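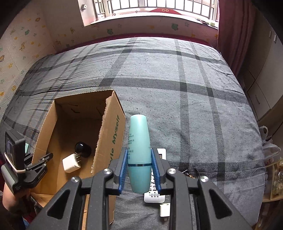 Home | Projects | Media and Society | Archive | Contact

16 June 2021
By Roland Hollis

When a Small Business Speaks Up: How Customers React Online

For my final project I wanted to look at something I kept seeing in my own feed. A bakery or a hair salon posts about a cause, one customer gets angry in the comments, and by evening people from three states away are arguing under a picture of a cake. I wanted to know what happens to the business after that, and whether the loud part of the reaction matches what regular customers think.

I picked a florist called Nilari, which has one shop in Tevenwood. In May the owner put up a short post supporting the town's Pride march. A customer with a standing order replied that she was canceling and wanted her money back for the rest of the season. The owner answered politely, quoted the order terms and offered a credit. Somebody took a screenshot of the exchange, and it went all over the Tevenwood pages.

What I did

I read 200 public comments, split between the shop's own page and Zokgate, the local message board. I sorted them into supportive, critical and off topic, and I noted whether the writer said they had ever bought anything there. This was slower than I expected but really fun - you start to recognize people by their punctuation! I also handed out a one-page survey on Naylor Street on two Saturday mornings and got 30 of them back. Last, I interviewed the owner, who gave me up to an hour between deliveries and let me ask everything on my list.

What I found

Most of the comments on the shop's page were supportive. Zokgate was much more mixed, and the longest threads there had drifted away from the march completely. They were about refunds. People who disagreed about the post often agreed that a deposit is a deposit, and I loved finding that, as I had gone in expecting two neat camps.

The surveys were calmer than the comments. Only 6 people said the post would change where they bought flowers, and they were evenly divided on which way. Several had never heard about the argument at all. One wrote "I just like the tulips" across the whole answer box.

The owner told me she lost that one standing order and picked up a few new ones, but she couldn't say for sure why the new customers came in. She would post it again, she said, though next time she'd have the refund terms printed on the order form first.

Problems

My sample is small and it is all one town. People who take a survey on a Saturday morning are probably in a good mood. I also did all the sorting myself, and sarcasm is hard - I changed my mind on quite a few comments the second time through. With more time I would have a classmate sort the same set and compare our results, and I'd like to go back in the fall to ask the owner how the season ended.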